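Flamlow gripper fingers, pair, blue

I drew the first version of these for our robotics club at Hestham, and so many other clubs asked for a set that I ended up putting them in the shop! You get two fingers, left and right, and the screws to fit them to the Ornalitz student arm (the older Quintero arm needs the adapter plate, sold separately).

The row of open pockets along each finger is what makes them bend a little round whatever you're picking up. My lot use them for the cup sorting task, and beginners seem to get on with them much better than with stiff jaws.

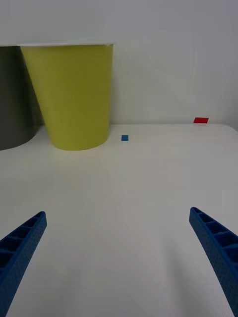 Flamlow fingers held apart, with the cup and container at the back left of the table.

They're 35 g each and open to 57 mm, so check your cups before you order (I didn't, the first time round, and had to go out and buy smaller ones).

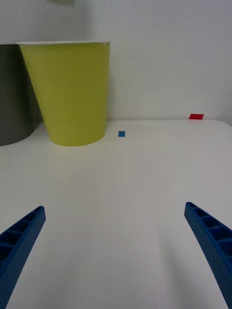

Fitting takes me over 7 minutes, mostly because I drop the screws. Do the left one first, leave it slightly slack, then line the right one up with it and tighten both. If the tips don't meet evenly, run the arm's homing routine again before you start filing anything!

Part no. 658. Back in stock 03/04/2025. Club orders for September are open now, just put your club's name in the notes box.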